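Floor Marking on Carpet: Frequently Asked Questions
Keteo, Sarnside site
Updated 11/11/2025

Which tape should I use on the carpeted floor?
Use the yellow Flullanine tape from the supply cabinet. Ordinary packing tape leaves glue in the pile and is not allowed on the carpet. If the cabinet is empty, ask Bohdana Hordiienko before buying a substitute. Vinyl tape meant for concrete does not hold well on carpet.

Can I tape on the hard floor near the racks?
Yes, with the concrete tape, which is kept on a separate shelf. Do not tape across walkways, and keep markings out of the space in front of the blue racks.
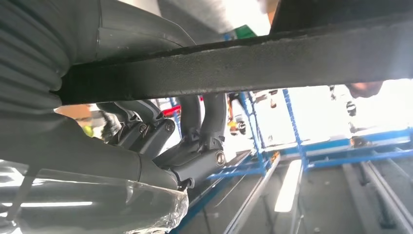
Markings on the hard floor need to be renewed more often than the ones on the carpet. Pallet trucks scrape up the ends first. Cut away the loose section and lay a new piece in its place. Do not tape over dirt.

How do I prepare the carpet?
Vacuum it twice, in two directions, then mark the corners with chalk. Do not use a wet cleaner on the day you tape. The carpet came from Ehlers in August, and the care sheet that came with it is in the site folder.

How long should a strip be?
Cut each side in one piece if you can. For a standard square, each side is 900 mm, measured along the inside edge of the tape. On longer zones you can join two strips.

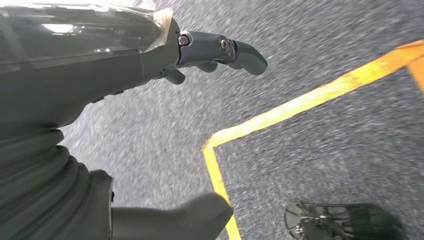
Overlap a join by the width of the tape and press it down from the middle outward. A join should never fall on a corner. If the end of a strip has picked up fluff, trim it off before you overlap.

How do I get the corners square?
Measure both diagonals. If they match, the corners are square. Small errors are fine for waiting and storage zones.

What do the squares mean?
A square is a single position. A rectangle is a zone that can hold more than one item or person. Leave bare carpet between neighboring outlines so that each one can be replaced separately. 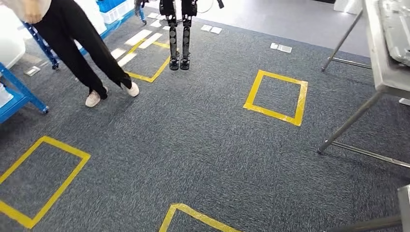 Shoes with clean, flat soles are required on the carpet. Grit gets under the tape edges and lifts them. White slip-ons like the ones next to the yellow squares are fine, and so are indoor sneakers. Work boots stay on the hard floor. You may walk over a taped line, but don't drag your feet or twist on it.

How do I remove old tape?
Pull slowly, low to the floor, and back along the strip. If glue stays behind, use the citrus remover on a cloth. Test it on a hidden spot first.

Who pays for replacement tape?
It comes out of the site budget. Write what you took on the sheet inside the cabinet door. Orders are placed when there are 9 rolls left.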